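# Shelving vs branches for half-finished work on the Hodness repo

**tealmonger** wrote:

We moved to a new version control setup in November and I'm still unsure what people are meant to do with work that isn't ready to check in. I'm split between the Prircombe office and home, and my home machine only has the web client. The repo has 1,853 files in the main branch, so I don't want to make a full branch every time I need to move one script from one place to the other.

At the moment I shelve from the desktop client, then open the shelf in the browser. It works, but the shelf doesn't keep my comments, and twice I've ended up with an older copy of a file than I expected.

What does everyone else do?

---

**pobs_cheetham** wrote:

Branch. Always branch. At Cheetham we make a private branch per ticket and it takes seconds, because the files aren't copied until you change them. You get history and comments, and you can go back to any earlier check-in. Shelves are fine for handing a file to the person next to you and that's all I'd use them for.

---

**grindle44** wrote:

I don't agree with "always". We had 700 private branches on one server by the time anybody looked, most of them with a single changed file in them. The branch list took so long to load in the browser that people stopped using it. Shelves get cleaned up by a nightly job, and branches sit there until someone decides they're safe to remove.

---

**pobs_cheetham** wrote:

You can hide inactive branches. It's in the list filter.

---

**grindle44** wrote:

You can hide them from yourself. The server still has them, and the permissions report still goes through every one.

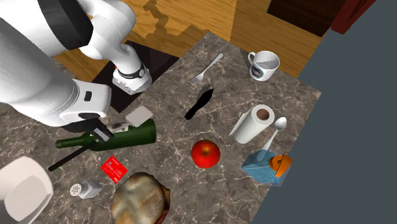

On the older copy problem, check which base version the shelf was taken from. If you shelved before doing a get, the web client shows you the shelf against the old base and doesn't warn you. Do a get first, sort out any merges, then shelve. I'd be surprised if you saw it again after that.

---

**tealmonger** wrote:

That could be it. I normally shelve last thing, at 5.30 or so, and I don't do a get first because it pulls in everyone else's changes and I want to go home.

---

**wexcombe_lane** wrote:

We use Kovano for reviews and it reads from branches only, so for us there wasn't much of a choice. What we did was set a limit of 3 open private branches per person. Ask for a fourth and the server refuses. There was some grumbling, but the list is now short enough to read.

---

**pobs_cheetham** wrote:

A limit of 3 would stop me working. I have 11 open now and I need all of them.

---

**grindle44** wrote:

When did you last check in to the oldest one?

---

**pobs_cheetham** wrote:

Before the summer. It's waiting on another team.

---

**tealmonger** wrote:

Thanks all. I tried a get before shelving last night and the copy at home was the right one this morning. I'll stay with shelves for single files and make a branch for anything that runs longer than a day or two. The missing comments are still a nuisance, so I'm putting a plain text note in the shelf with the files. If there's a setting to carry comments over, I'd like to know where it is.

---

**wexcombe_lane** wrote:

There isn't one in the version we're on. The text note is what we did too. Just remember to take it out before you check in, as we have four of them in the main branch.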